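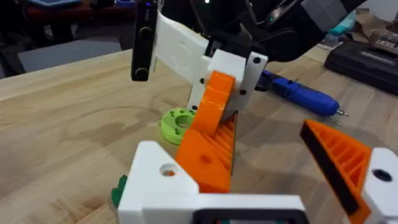 Re: [homeowners] Eltetti quote for replacing gutters, worth it?

On Monday the original poster wrote:
> Had the Eltetti rep out to look at our gutters. He wants to pull
> everything and put up their seamless aluminum with the Sindow guard
> on top, $2924 for the back of the house only. Says the guards mean
> we never go up a ladder again and the whole thing pays for itself.
> The price is good for 7 days. The gutters we have now leak at
> 3 joints and overflow at the back corner when it rains hard.
> Anyone used them? Tempted to sign.

I'd hold off. A price that dies in a week is a sales trick, and I've yet to see one that couldn't be had again the week after.

Leaking joints are a tube of gutter sealant and a dry afternoon. Scrape out the old stuff first, all of it, or the new bead peels by spring. The overflow is a separate problem and I doubt new gutters fix it. Did he put a level on the run? Did he look down the downspout? If the back corner has one small outlet taking water from two roof slopes, seamless aluminum will overflow in the same spot, guard or no guard. A bigger outlet and downspout might do it.

As for never going up a ladder again, I had guards from Drelus on my last place for 8 years. Maple seeds stood up in the mesh like a lawn and I was up there every June with a brush. Maybe the Sindow ones are better. Ask him to put "no cleaning needed" in the written warranty and see what he says.

And how does a gutter pay for itself? It doesn't burn gas. I'd like to see the arithmetic on that one.

If you still want them replaced, call Peixoto too. They're slow to call back and their website is terrible, but they priced my garage by the foot, with hangers and outlets on separate lines, so I could see what I was paying for. Does the Eltetti quote say how far apart the hangers go, or what gauge the metal is? Mine didn't when they came by, and the rep changed the subject.

What size is the downspout at that corner now?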